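Papers > Household Textiles > Section 4

4. Why throws end up on tables

Of everything we learned from the Vosley and Sodholm interviews, the finding that delighted us most concerned the table. We had asked people about sofas, beds and chairs, as earlier surveys of woven throws have done, and we had left one blank line at the bottom of the form for "other uses." That line filled up fast. Of the 1,163 households that returned the form, almost 3 in every 6 wrote in a table of one kind or another, and many went on to tell us at length how the throw got there.

The usual story goes like this. A figured throw is bought for a sofa, it slides off whenever someone stands up, and after a season it is moved to a flat surface where the whole design can finally be seen. This matters a great deal for pictorial weaves. A stylized animal or a crescent that stretches across half the cloth makes little sense when it is folded over a chair back, and it comes into its own once it is laid out flat (Figure 1). Érica Rocha, who coded the written answers, found that owners of figured throws described the pattern far more fully when the throw lived on a table. They named the creatures, argued about which way was up, and in one wonderful case had turned the cloth every November for as long as the children could remember. 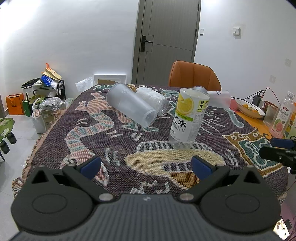

Figure 1. Figured throw in use as a table cover, with plastic cups. The ground is dark plum; the figures include a long-bodied animal and a large yellow crescent. Note the frayed fringe.

Wear follows use, and this is where the material gets really exciting. On a sofa, a throw goes thin in the middle, where people sit. On a table, the middle is spared and the edges take the punishment: they are brushed by knees, tugged by chairs and played with by anyone who is bored at dinner. Diệp Mạch has proposed a simple fringe score, running from 1 (all tassels whole) to 6 (fringe lost), and we applied it to the throws that owners agreed to lend us. Table throws scored higher on the fringe and lower on surface thinning than sofa throws from the same mills. The difference was clear enough that we now believe the past life of a secondhand throw can often be read from its edges alone - a lovely tool for anyone working with pieces that come without papers.

Two cautions apply. Jostska throws have a knotted fringe and Furtado throws a twisted one, and the two do not come apart in the same way, so scores should be compared only within a type. Washing also confuses the picture. Owners wash table throws more often, by their own account, and we cannot yet separate the effect of the machine from the effect of the knees.

Stains deserve a study of their own. We recorded 3,902 marks in all, and the dark grounds hid them so well that several owners were surprised by our tally. The lighter figures gave them away, cream above all. Section 5 takes up color loss, beginning with the pinks and teals.

Related items
Section 3: Interviews in Vosley and Sodholm
Section 5: Color loss in figured weaves
Knotted and twisted fringes: a short guide
A scoring sheet for fringe wear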